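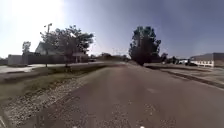

My project was meant to be about stormwater, and it mostly still is, but I should admit I picked it because I was sick of riding home with wet socks. Our campus floods a bit every time it rains properly, and I wanted to know where all that water goes once it leaves the roofs and the car parks. The textbook answer is the pipes. The more interesting answer is the ground next to the hard stuff, if you let it. A wide shoulder of loose stones with a long strip of grass beyond it, like the one beside the road here, is the sort of edge I got a bit obsessed with over the semester.

So, the method. I wanted to compare how fast water soaks into different kinds of ground, and the cheap way to do that is a ring test. You push a metal ring into the soil, pour in a measured amount of water and time how long it takes to disappear. My rings were cut from an old Castitz paint tin that my supervisor, Torben Wunderlich, had been keeping pencils in (sorry Torben). I did eight spots in all, on lawn, garden bed and gravel, and each spot got two goes -- one on dry ground and one straight after, when the soil had already had a drink.

The first lot of results was rubbish. I hadn't pushed the rings in far enough and the water snuck out underneath, which made our tired old lawn look like a sponge. I threw those numbers out and started again in September with a rubber mallet and a lot more patience. 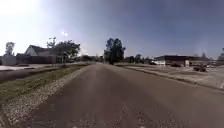
The second round was much better behaved. Garden beds won easily, with my 300 millilitres gone in 37 seconds at the best spot. The mown lawn near the library was the worst by a mile. People cut across it all day and the soil has been squashed so hard that I bent a ring getting it in. I'd honestly expected any grass to beat any gravel, and it didn't. Gravel over loose soil did really well, while gravel over packed clay just filled up like a bathtub and sat there. You can't tell which kind you've got by looking at the top, and I think that's my favourite thing I learned.

I also tried to model the whole thing in a spreadsheet, using a rainfall logger called a Jisance that our department lends out. The logger was great. The spreadsheet was not. It kept telling me the bike shed should be underwater, and it took me two evenings to find that I'd mixed up millimetres and centimetres in one column.

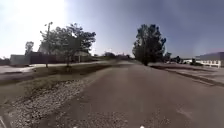
For the last part I had to suggest something the campus could really do, and my pick is to stop treating road edges as leftovers. Most designs I read about send the runoff sideways into a shallow dip full of plants, called a swale, which slows it down and lets it soak in. Kerbs get in the way of that unless you cut gaps in them. Plain gravel along the edge of the asphalt, then patchy grass sloping gently down towards a shallow low spot, gives you much the same basic layout as the pictures in my design guide. I'd want to test the soil under it before promising anyone anything, and I'd want thicker planting too, as short sparse grass doesn't slow water much.

If I had another semester I'd do the tests in winter as well, and I'd borrow better rings. Torben reckons the clay spots would come out even worse after a wet month, and I'd like to see that for myself. My raw timings are in the appendix, including the bad first round, with a note saying which ones not to trust.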